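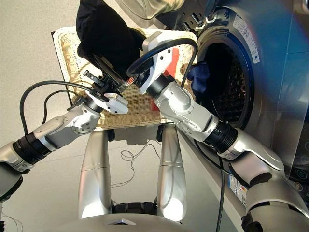

Stetstead, June

Felt shrinkage, batch two. I came in a little after seven with the good intention of starting early, and then spent half the morning hunting for the gram scale, which was under the Karras catalog where I must have left it myself. So if anyone reads this and wonders why the first wash has no starting weight – that's why, and I'm sorry!

The wool is the gray Pekel fleece, carded twice and laid in four thin layers, each one crossways to the last. I cut 27 squares this time and marked the corners with cotton thread, because the ink from batch one ran and left us guessing. The whole lot weighed 484 grams once I had the scale back, with the first three squares already gone in, so please don't compare that number with anything.

Warm cycle, a spoonful of the plain soap, two old towels in with them for rubbing. The edges firmed up nicely but the middles are still spongy, and I have a feeling I laid them too thick there (I always do, it looks so thin before it's wet). They lost roughly 50 millimeters on the long side, more than I'd hoped for on a first pass.

Still to do: second wash on Monday, a bit hotter, and ask Satport whether the finer fleece is back in. Somebody please leave the drying rack up.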